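Somodari 操作实验室 工作记录
七月，开放日当天
记录范围：上午布置与自检、下午两场接待、收场检查、遗留问题
存放：Ots 项目公共目录，供本室人员及后续值班人员查阅

一、事由

按年度安排，本室于本月承担一次对外开放接待，来访单位为 Woreo 职业技术学校师生，以及 Jamon 洗涤服务公司设备部门人员。两家单位的关注点差别较大。学校方面希望了解机械臂操作岗位的日常内容，公司方面希望了解布草类物品的自动整理目前能做到何种程度，是否具备在其分拣间试用的条件。接待方案事先经室务会讨论，确定以衣物整理为唯一演示内容，原定的插接件装配演示取消，该工位近期正在更换力传感器，标定尚未完成。

演示内容沿用 Ots 项目的现有任务：将一件平铺于工作台面的短袖 T 恤由机械臂抓取、折叠，并归置到指定位置。控制方式以自主运行为主，遥操作为备用。当日使用的策略版本为上月末冻结的版本，未做临时改动。此前曾有同事建议换用新训练的版本，理由是其在袖部的动作更为平顺。经讨论未采纳。新版本在台面边缘附近的行为尚未经过完整测试，对外演示不宜使用。

二、上午：布置与自检

08:30 起开始准备。台面清洁后以酒精擦拭一遍，待干后放置衣物。夹爪指尖垫片检查无开裂，表面有少量纤维附着，用胶带粘除。腕部相机镜头擦拭，画面确认正常，对焦位置与上次采集时一致，未做调整。

自检中出现的第一个问题为相机时间戳偏移。俯视相机与腕部相机之间的时差超出设定门限，Ots 采集程序给出提示并拒绝启动记录。重启采集主机后恢复。此问题本季度已有先例，前次记录将其归因于交换机，当日更换过网口，现象仍然出现，故该归因应当存疑。请负责采集链路的同事下次例会前给出排查意见。

第二个问题为照明。上午靠窗一侧光线较强，白色衣物在俯视画面中局部过曝，领口与肩线的边界难以分辨。放下窗帘后改善。采集数据时本室一直在漫射光条件下工作，演示条件应与之保持一致，此点建议写入接待准备清单。

第三个问题较小。急停按钮按下后恢复流程正常，但恢复后机械臂回零的速度偏快，对首次到场的人员可能造成惊扰。已将回零速度下调，演示结束后恢复原值。

随后进行试运行，共计 20 次，由值班人员按随机方式摆放衣物，朝向不作限定。试运行结果总体符合预期。未完成的几次多发生在衣物下摆卷入内侧的情形，夹爪闭合后仅夹住一层，另一层留在台面上，后续动作随之错位。策略对此没有识别能力，仍按原计划继续执行，直至由值班人员中止。此现象与上月测试报告的描述一致。

午前召开简短碰头会，明确以下事项：讲解由一人承担，操作由一人承担，两者不互换；讲解人员不对成功率作口头承诺；来访人员提问涉及合作报价的，一律转交对外联络岗位；机械臂通电期间，任何人不得将手伸入台面上方，包括本室人员整理衣物时。最后一条过去执行不够严格，当日起重申。

三、下午第一场：Woreo 职业技术学校

13:30 开始，实际到场 35 人，多于事先登记的人数。因操作间面积有限，临时改为分批入内，未轮到的学生在走廊侧由本室人员介绍岗位情况。分批之后每批观看时间缩短，部分学生只看到一次完整动作。下次接待应在确认函中写明人数上限，并要求对方提前报送分组名单。

讲解从示教数据的采集讲起。本室向学生说明，机械臂当前的动作源自操作人员反复进行的遥操作记录，采集工作本身需要耐心和稳定的操作习惯，同一件衣物要以多种朝向、多种褶皱状态反复摆放。学生对此反应较为积极，有数名学生询问采集岗位是否要求编程基础。答复为不作硬性要求，但应能读懂采集日志，能够判断一条数据是否可用。

带队教师提出，希望学生能够亲手操作一次。经安全岗位同意，安排少数学生在本室人员陪同下使用主手，机械臂限速运行。学生普遍反映，从屏幕上判断夹爪与布面的距离比预想困难，往往在指尖已经触及台面之后才意识到位置过低。此反馈与本室新入职人员的体会相同，可作为培训材料的参考。现行培训手册中关于深度判断的部分只有一段文字，内容偏少，建议补充练习项目，例如先以较厚的毛巾练习，再过渡到单层薄布。

本场自主演示中有一次中止。机械臂在抓取袖口时未能夹住，抬起后空行，值班人员按流程暂停并重新摆放衣物。讲解人员当场说明了原因，没有回避。校方对此表示理解，并认为让学生看到中止与恢复的过程对教学有帮助。

四、下午第二场：Jamon 洗涤服务公司

15:20 开始。公司方面到场人员均为设备和工艺岗位，提问具体，现场讨论时间明显多于演示时间。为便于对方观察接触细节，本场在侧屏上同步显示俯视画面与腕部相机画面，讲解随动作推进，不另设固定讲稿。

演示前，对方首先询问衣物摆放是否有朝向要求。值班人员请对方自行摆放，对方将衣物多次变换方向后由机械臂执行。本室解释，印花图案在训练数据中并未作为定位依据单独标注，但不能排除策略实际上借助了图案来判断正反面与朝向。纯色衣物的测试样本目前偏少，对此本室没有足够把握作出结论。

关于夹取方式，讨论集中在薄布的提起。两指夹爪在平整台面上提起单层布料，需要指尖先贴近布面，再以闭合动作将布料聚拢成一道小褶，褶的高度足够时方能夹稳。若下压不足，指尖会在布面上滑过；若下压过度，垫片与台面之间产生摩擦，动作停滞，严重时触发力保护。当前策略对下压量的控制完全来自示教数据，没有独立的力控环节。

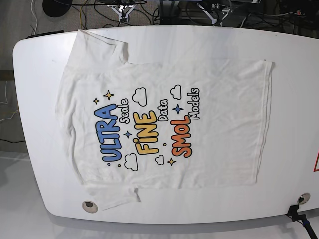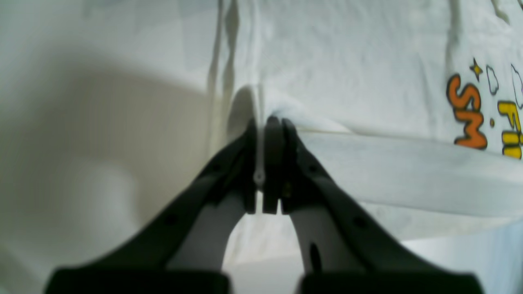 俯视画面为 T 恤横向平铺于台面的状态，腕部画面为指尖闭合、夹住一小道布褶的时刻。

Jamon 方面随即提出不同看法，认为在其分拣间里，几乎不存在平铺好的衣物。对方表示，布草从烘干设备出来时成团堆放，相互缠绕，台面上摊平这一步本身就是最费人工的环节；如果机械臂必须从平铺状态开始，则人工并没有省下来，只是换了一个位置。对方同时认为，折叠环节在其厂内已有专用折叠机承担，速度远高于现场所见，本室若以折叠作为主要成果向洗涤行业介绍，恐难引起兴趣。对方建议将重点放在从堆中取出单件、找到一个可用的角、再交给现有设备这一段。

本室对上述意见作如下回应。其一，同意平铺为较强的前提条件，当前任务设定出于研究需要，便于重复与比较，并不代表实际工况。其二，从堆中取单件的任务在 Ots 项目第二阶段计划之内，目前只做过少量预采集，效果不稳定，不具备演示条件。其三，折叠机适用于规格统一的平面布草，对尺寸不一、带有印花和缝边的个人衣物适应性有限，此类衣物在对方业务中的占比需由对方提供。对方答复，个人衣物业务近年有所增加，但具体数据需内部核对后再行告知。

对方另外关心的几点，记录如下，供后续答复时参考。

节拍。对方要求给出单件用时。当日自主演示中用时最短的一次为 72 秒，自指尖第一次接触衣物起计，至衣物归置完毕止。讲解人员已说明该数字不含人工摆放时间，不应视为可持续的节拍。对方认为与其人工水平相差较大，本室无异议。

指尖磨损。对方询问垫片更换周期。本室目前按外观检查更换，没有按次数登记。对方建议至少记录累计闭合次数。此建议合理，采集程序中已有夹爪状态记录，统计上没有困难，可由软件岗位补一个汇总脚本。

布面损伤。对方关注反复夹取是否会在织物上留下痕迹。本室未做过专门检验。日常使用的几件测试衣物均有起皱，是否存在纤维损伤没有检查过，不作答复。

潮湿布料。对方询问能否处理未完全烘干的布草。本室没有相关数据，已如实告知。

人员配置。对方希望了解一名值班人员可以同时看护几台设备。本室目前的规定为一人一台，不得兼顾，且通电期间不得离开。对方认为这一配置在工厂中难以成立，本室解释此为实验室安全规定，与产品化之后的看护要求没有直接关系。

本场结束前，对方提出愿意提供一批退役布草供本室测试使用，品种包括毛巾、枕套及工作服，无需费用，由本室自行提取。此事需经室务会确认后回复。若接收，应先行清点登记，单独存放，不与现有测试衣物混用。

五、收场检查

17:10 接待结束。机械臂断电，回零速度参数恢复原值，并由第二人复核。台面工具归位，测试衣物收入编号箱。主手握柄因多人使用，已做擦拭消毒。

检查中发现以下情况：

1. 腕部相机线缆在夹具附近的弯折半径偏小，外皮有压痕，功能未受影响。已临时改变走向并重新固定，应尽快更换。
2. 地面线缆较多，接待时来访人员站位虽未越过警戒线，但本室人员往返经过时存在绊倒风险。建议在下次接待前加装线槽，走线方案由场地岗位提出。
3. 侧屏显示腕部画面时偶有卡顿，录制文件完整，判断为显示端问题，与采集无关。
4. 访客签到表第一场缺少部分签名，系分批入内时遗漏，已请校方补签。

当日录制的数据已上传至公共目录，标注为“演示”，不得并入训练集。学生操作的部分另行标注，未经校方书面同意不得用于任何研究用途，保存期限按来访资料管理办法执行。

六、讨论与意见

收场后本室人员就当日情况交换意见，要点如下。

关于演示内容是否应当调整，意见不一致。一种意见认为，Jamon 方面所指出的问题切中要害，平铺折叠作为对外演示容易使人误以为任务已接近可用，应尽早加入从堆中取单件的内容，即便成功次数不多也可以展示。另一种意见认为，对外演示应以稳定为先，尚未完成测试的任务不应在有外人在场时运行，特别是堆叠衣物的动作幅度较大，安全区域需重新划定。两种意见均记录在案，留待例会讨论。

关于下摆卷入的问题，软件岗位认为可以在抬起之后增加一次检查，用腕部画面判断指间夹住的布层情况，若判断为异常则放下重来。采集岗位对该方案的可行性有保留。腕部相机在夹取时视野大部分被夹爪自身占据，布层的区别在画面上并不明显，现有数据中也缺少对应的标注。折中的办法是先从历史数据中挑出此类片段，由两人分别标注，若两人结果一致程度较低，则说明仅凭画面难以判断，应转而考虑指尖传感方案。此项工作预计占用采集岗位七个工作日，暂不影响本月采集计划。

关于纯色衣物样本不足，决定下月采集计划中增加无印花衣物，正反两面均应覆盖，并与现有带印花衣物做对照测试。测试时由不参与训练的人员摆放，以减少习惯性摆放带来的影响。

关于讲解口径，讲解人员反映，学生提问中多次出现“机器人是不是看懂了衣服上的字”一类问题，现场答复不够统一。建议统一表述为：系统根据相机画面输出动作，本室没有测试过其对文字内容的识别，不作推断。

七、待办

采集链路：时间戳偏移原因排查，例会前提交书面意见。
场地：线槽走线方案；靠窗一侧更换遮光较好的窗帘。
采集：下摆卷入片段挑选与标注；纯色衣物采集计划。
软件：夹爪累计闭合次数汇总脚本；侧屏卡顿复现。
培训：手册中深度判断部分补充练习项目。
对外联络：回复 Jamon 关于退役布草的提议；向 Woreo 发送学生操作数据的同意书。
安全：接待准备清单增补照明条件、回零速度、人数上限各项，修订后张贴于操作间入口。

补记：次日上午复测回零速度，与原值一致。腕部相机线缆备件库存为零，已提交采购申请，到货前该工位每次开机须由值班人员检查压痕处并签字。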